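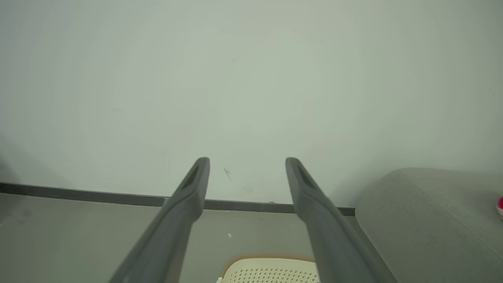 Deux doigts gris foncé devant un mur clair

Mallette pédagogique Dondia
Les papiers et la route : l'exclusion des populations dites nomades en Europe

Collection Flullach
Conception : Khải Lò et Zofia Sadowski
Prix : 311 euros, port non compris
Disponibilité : en stock

Présentation

La mallette Dondia est destinée aux enseignants du secondaire, aux bibliothèques et aux associations qui souhaitent travailler avec un groupe sur l'histoire de l'hostilité envers les Roms, les Manouches, les Yéniches et les autres familles que l'administration a longtemps réunies sous le mot « nomades ». Ce mot est lui-même un des sujets de la mallette. Il a désigné des marchands forains, des vanniers, des musiciens, mais aussi des personnes qui habitaient la même commune depuis deux générations.

Le travail part des papiers. En France, le carnet anthropométrique imposait à son porteur de faire viser son document à l'arrivée et au départ de chaque commune. Les élèves lisent des extraits de règlements, puis des lettres de maires et des articles de journaux, et ils cherchent comment un préjugé ancien entre dans la langue d'un formulaire. La deuxième partie est consacrée à l'internement et aux persécutions pendant la Seconde Guerre mondiale, la troisième aux titres de circulation et à la question des aires d'accueil.

Contenu de la mallette

43 cartes documentaires, format A5, impression recto verso
1 livret de l'animateur, 31 pages, reliure agrafée
1 frise chronologique en tissu enduit, à suspendre
6 récits de familles, d'environ 300 mots chacun, en grands caractères
1 lexique des termes (ceux que l'on peut employer, ceux qui blessent, ceux qui ont changé de sens)
1 carte murale de l'Europe, pliée

Les récits de familles ont été composés par les auteurs à partir de plusieurs parcours. Ils ne sont pas des témoignages au sens strict, et le livret demande de le dire aux élèves avant la lecture.

Public et durée

À partir de 13 ans. Le parcours complet demande quatre séances d'une heure. Pour une séance unique, nous conseillons la première partie avec les cartes à bord bleu, qui peuvent être lues sans préparation. Les cartes de la deuxième partie comportent des textes difficiles ; il est préférable que l'animateur les lise d'abord seul.

Groupe conseillé : une classe divisée en petites équipes de quatre ou cinq.

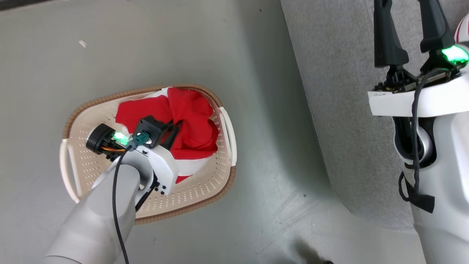 Panier ovale à deux anses et tissu rouge

Note de Zofia Sadowski sur la nouvelle édition

« Dans la première édition, la chronologie commençait par l'arrivée des groupes dans les villes d'Europe occidentale, et elle passait très vite aux interdictions. Plusieurs lecteurs nous ont écrit que l'on ne voyait que la police. Ils avaient raison. Nous avons ajouté des cartes sur les métiers, sur les soldats, sur les mariages avec les familles sédentaires, et aussi des lettres de protection données par des seigneurs. Khải a refait tout le lexique, ce qui lui a pris plus de temps que le reste. »

Caractéristiques

Coffret en carton rigide avec poignée
Langue : français ; le livret existe aussi en polonais, sur demande
Cartes pelliculées mat, coins arrondis
Accès aux fichiers des cartes pour projection en classe : compris dans le prix
Droit de prêt : compris pour les bibliothèques

Pièces remplacées séparément

Le jeu de cartes, la frise et le livret peuvent être commandés seuls. Si une seule carte est perdue, indiquez son numéro dans le message de commande, nous l'envoyons au tarif d'une lettre.

Commande et livraison

Les commandes sont préparées par la librairie Akbari et expédiées sous cinq jours ouvrables. Le règlement par mandat administratif est accepté. Pour un retour, merci de nous écrire avant l'envoi du colis et de vérifier que la frise est roulée, car les plis restent marqués.

Dans la même collection

Stusalham, jeu de lecture sur les quartiers séparés et les règlements de logement
Frise chronologique seule, deuxième édition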